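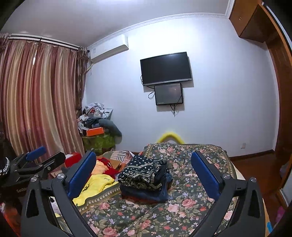 Folded pile on the bed, yellow thing still to do

Ticket: dark blue coming off on other clothes
Opened by: Judit Illés
Product: Cilari bedspread, rose print
Status: open

Hello Fliltum support, it's me again! I wrote through the contact form and got the automatic reply asking for "as much detail as possible", so I hope you meant it.

I bought the bedspread from you in November and I do love it (the roses are gorgeous), but I keep finding bluish smudges on my pale things after they've been sitting on the bed. Your reply asked whether the bedspread could be bleeding. I wasn't sure, so I've been testing, and I'm putting it all down in the order I did it.

Test one. I rubbed a damp white hanky on the dark part of the bedspread, then on the border. Nothing on the hanky either time. I did it again with warm water and a drop of washing-up liquid and got the faintest grey, which could just as well be dust.

Test two. Same hanky, other corner, on my jeans. Blue straight away! So that's one suspect.

Test three was the patterned navy things, and I stopped halfway as the phone went. Did it again on July 21, 2023 and got a bit of blue, much less than the jeans.

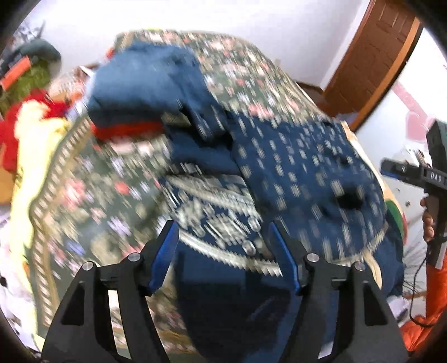 The bedspread has been washed 6 times now, always at the temperature on the label, always on its own. I dry it over the banister. What I hadn't thought about is that I do all my sorting on top of it, so the navy cloth with the fancy scrolly border ends up in a heap right on the flowers, with something red-orange squashed in under the other blue thing. If any of it goes in the heap slightly damp I suppose the colour could go anywhere - up, down or sideways.

Reply from Botond Boros, Fliltum support
Hello Judit, thank you, very thorough. It does sound like the clothes. Could you leave a white cloth between the bedspread and a plain weight overnight, slightly damp, with no clothes nearby? Please also tell us which detergent you use.

Reply from Judit Illés
Did it last night with a pillowcase and my big Gulyás cookbook (in a plastic bag, I'm not daft). Pillowcase came up clean. Detergent is the Mandham liquid for colours, one capful.

I've washed the jeans by themselves twice with a cup of vinegar, which was my neighbour Gizella's idea, and the second lot of water was still blue. Third go tomorrow. Could you keep the ticket open until I've done the hanky on them again? Also, is it all right to iron the border or should I leave it alone?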